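**Ticket 510: Open office, partition wall and storage**
Raised by: Ea Hedegaard, Sterlow
Assigned to: Rochelle Wojcik, Premises Support
Priority: 3
Status: Open, awaiting supplier

**Description of fault**

The requester reports that the shelving unit built into the white partition wall cannot be brought into use. Files placed in the upper cubbies slide forward when the door to the corridor is closed. The requester asks that the unit be made safe or that alternative storage be provided. She also asks whether the carved vanity table standing against the same wall may remain, as staff from Poltia have enquired about it.

**Log**

Entry 1. Ticket acknowledged. The requester was asked to keep the cubbies clear until an inspection had been carried out, and confirmed that she would do so.

Entry 2. Inspection carried out by R. Wojcik. The fault was reproduced with a box file in one of the square cubbies. A spirit level showed a fall of 4 mm towards the room across the depth of the shelf. The rectangular cubbies lower in the stepped arrangement gave the same reading. No cracking was found where the unit meets the partition. 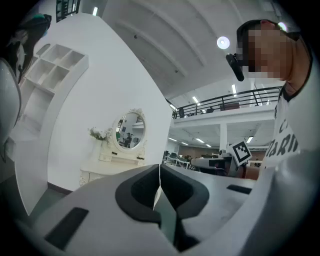

Entry 3. The fixings were checked against the installation sheet supplied by Coppens. The sheet calls for a packing strip behind the lower rail, and this could not be felt from the access panel. The upper rail is tight. It is considered probable that the strip was omitted when the wall was moved in July. Coppens has been asked to confirm and to quote for the correction under reference 47.

Entry 4. The requester enquired whether non-slip matting would be acceptable as a temporary measure. Matting was tried in one cubby. The box file remained in place when the door was closed normally but moved when it was closed hard. Matting is therefore not approved, and the sample has been removed.

Entry 5, 13 February 2026. Coppens has replied that a fitter can attend once the area directly in front of the wall has been made available for a morning. The vanity table must be moved beforehand. Two persons are required for the lift, and the table should be carried by its frame and not by the scrolled parts of the legs. Jekum has agreed to hold it in the ground floor store. Its return will be dealt with under a separate ticket.

**Action outstanding**

- E. Hedegaard to propose a morning for the work and notify staff seated nearby.
- R. Wojcik to arrange the removal of the table and obtain a receipt from Jekum.
- Coppens to supply the packing strip and re-level the unit.

The cubbies are not to be loaded until the readings have been repeated and entered in this log.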